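Hartono Laundry Room, Cornville
Gallery: getting the room back in order

The laundry room at Hartono serves 58 apartments and had gone without a proper cleanout for years. In March we emptied it, washed it down, sorted the linen store and put back what was worth keeping. The notes on this page go with the gallery, area by area, in the order the work was done. Some entries are short. The folding area got the most attention and has the longest notes.

Before you scroll: the room is open again from 6 a.m. to 10 p.m. The door code has not changed.

The entrance

The old notice board came down first. It had layers of paper on it going back to the previous management company, including a price list for machines that were replaced long ago. The new board is smaller and has three things on it: the hours, the number to call when a washer stops mid-cycle, and the sign-up sheet for the big dryer.

The mat inside the door was cut down to fit. It used to catch under the door every time somebody came through with a full basket.

Washers

All the washers were pulled out from the wall so the floor behind them could be scrubbed. Lint, coins, one child's mitten, a lot of dried detergent. The coins went into the supply fund. The mitten is on the hook by the door.

Detergent drawers were soaked overnight in hot water and white vinegar, then scrubbed with a bottle brush. The rubber door seals were wiped with the same mix. If you use a front loader, please leave the door ajar when you finish. The smell people complained about last fall came from doors being shut tight on damp seals.

Dryers

The vent hose on the big dryer had a kink in it and was replaced with a shorter run. A full load of towels now dries in one cycle on medium. It used to take two on high. The lint screens were washed with dish soap, since dryer sheets leave a film you can't see – hold a screen under the tap and if water pools on it, the film is there.

The linen store

This is the shared stock for the guest suite and the common room. There were 281 pieces on the old list. After sorting we kept 139. The rest were thin, stained or belonged to beds we no longer have.

Kept: flat sheets in white, the heavier bath towels, hand towels, kitchen cloths, two tablecloths for the common room. Fitted sheets were kept only where the elastic still pulled back.

Cut up for rags: anything with a hole or a bleach mark. Rags are in the bin under the sink and anyone can take a handful.

Given away: the good but unmatched pillowcases and the colored towels. The animal shelter in Cornville took most of the towels and asked for more, so if you are clearing out at home, they accept them washed and dry, no need to iron.

Shelves

The shelves came from Plotora, the flat-pack kind with adjustable supports. They are set closer together than before. Tall stacks fell over whenever someone pulled from the middle, so no stack is now higher than a forearm. Labels are on the front edge of the shelf and not on the linen, where they used to go through the wash and come off in the drum.

Sheets are on the top shelf, towels in the middle at waist height, cloths on the bottom. Heavy things were put where nobody has to reach up for them.

Folding

A few people asked how the towels and sheets are supposed to be folded so that they fit the new shelves. The method is simple and takes less time than it does to read.

Lay the cloth on a clear, flat surface. Smooth it from the center out with the side of your hand. Do not start folding with a bunch in the middle, it will still be there at the end. Pinch the bunch, lift it a little and let the cloth fall flat, then smooth again.

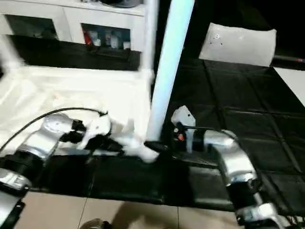

Once it lies flat, bring the long edges together first. For a bath towel, fold lengthwise in thirds, then in half, then in half again. The folded edge faces out on the shelf. That way you can take one towel without opening the one below it.

For a flat sheet, fold in half lengthwise twice, press out the air, then fold the long strip in half until it is the width of the shelf. Two people make it easier with a king size but one can manage if the surface is long enough. Let the part you are not working on hang in a chair, not on the floor.

Hand towels are folded in half and then in thirds. Kitchen cloths are folded once and stacked. We tried rolling them – the rolls came undone as soon as the first one was taken, and the shelf looked like a rag pile within a day.

Fold things when they are fully dry. A towel that feels cool to the back of the hand needs more time. One damp towel in a stack will give the whole stack a sour smell, and then all of it has to be washed again.

Stain corner

The small sink has a new faucet and a Plusar drain strainer that lifts out for emptying. Please empty it. On the ledge there is a bar of laundry soap, a soft brush and a jar of oxygen bleach powder with a scoop. One scoop to a sink of warm water, an hour's soak for white cotton. Do not use it on wool or silk.

Rust marks on white linen were treated with lemon juice and salt and left in the sun. It worked on the small spots and did nothing for the large ones. Those sheets are rags now.

Costs

Shelves, hose, faucet and strainer were paid for out of the building fund. The cleaning supplies came to $80, less what we found behind the washers.

Still to do

The overhead light near the dryers flickers and is on the list for the electrician. The ironing board needs a new cover. The lost sock basket will be cleared at the end of the month, so check it if you are missing one.

More pictures will go up when the walls are painted. The color is a plain off-white, same as the hallway.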